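Ticket 775: Finish goes cloudy on maple tops after second coat
Product: Gaete Clear, satin
Opened by: Evaristo Huerta
Status: Solved

Hi Gremstead folks! First off, I love this finish. I've put it on cherry, walnut and one very ugly pine shelf, and every one came out great. Maple is where I'm stuck. First coat goes on beautifully. Second coat looks fine while I'm brushing, then by morning there's a milky haze, worst along the glue seams. I've had it on three tops in a row now, same shop, same brush.

What I've tried so far:

Fresh can from a different batch. Same haze.
Thinner second coat. A bit less haze, still there.
Stirring longer (a full 12 minutes, my arm was not happy). No change.
Wiping with mineral spirits before coat two. Worse, if anything!

Sanding between coats is 220 grit, by hand, then a vacuum and a tack cloth. The shop sits at 62 degrees during the day and I turn the heat off when I leave.

I sanded one top all the way back to bare wood to start over. It's pale maple with some wavy grain and a few darker streaks, and I'd really like to keep that showing instead of burying it in fog. 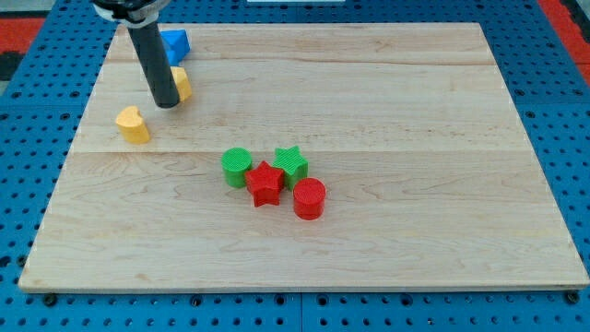 Jaqueline Gallegos: What does the shop drop to at night? I fought this same haze all through February and it was the cold, plain and simple. Coat two goes over a sealed surface, so the water in it can only leave through the top, and if the room cools off too fast it gets trapped. Try leaving the heat on overnight and waiting a full day between coats. Skip the mineral spirits too, a barely damp rag is plenty.

Evaristo Huerta: Ooh, good question. I put a thermometer out there last night and it read 47 at six this morning. Way colder than I thought! I was also only waiting four hours between coats, which is what the can says, but I bet that assumes a warmer room.

Gremstead Support: Thanks, both. The four hours on the label is for 70 degrees. Below 60 please allow 24 hours. For the seams, go lighter with the brush, as finish likes to pool there.

Evaristo Huerta: Update, May 4, 2026. Left a little oil-filled heater running, kept it at 68 all night, waited the full day, brushed thin across the seams. Clear as glass!! You can see every streak. I did a test piece the old way next to it and that one hazed right up, so I'm calling it. Doing the underside tomorrow, then the other two tops. Does the 24 hours also apply before the third coat?

Gremstead Support: Yes, the same wait for every coat after the first. Closing this one, but reply here if the haze comes back and the ticket will reopen.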